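Chapter 3
Learning to Grasp from Demonstration

A grasping policy can be trained from recorded examples in place of hand-written rules. Each example pairs what the cameras observe with the arm motion recorded at the same moment. This chapter follows the Brokilska method, in which 200 demonstrations are collected for one task and a further 30 are held back for testing. The task is kept plain – small wooden cubes, a parallel gripper and a patterned cloth. A patterned background makes the cubes harder to separate from the surface, and a policy trained on it tends to rely less on colour alone. 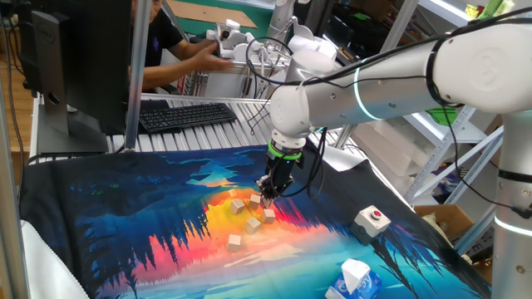
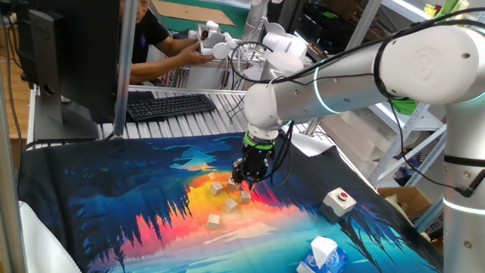
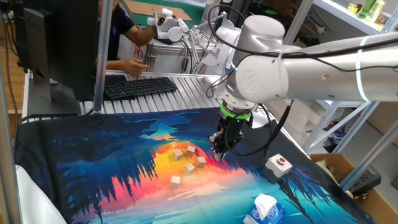
Gripper above the cubes on the printed cloth.

Drurnar objects that 200 demonstrations on a single cloth teach the policy that cloth and little else, and would sooner see 30 on each of several surfaces. The objection is taken up in Section 3.4, where the Toledo trials change the background between training and testing.

Three terms are needed before then. An episode is one recording from start to stop. The approach is the part of an episode before the fingers close. The offset is the horizontal distance between the fingertips and the centre of the chosen cube at the end of the approach.

Grilton Textbooks – Contact the publisher – Copyright reserved – Back to top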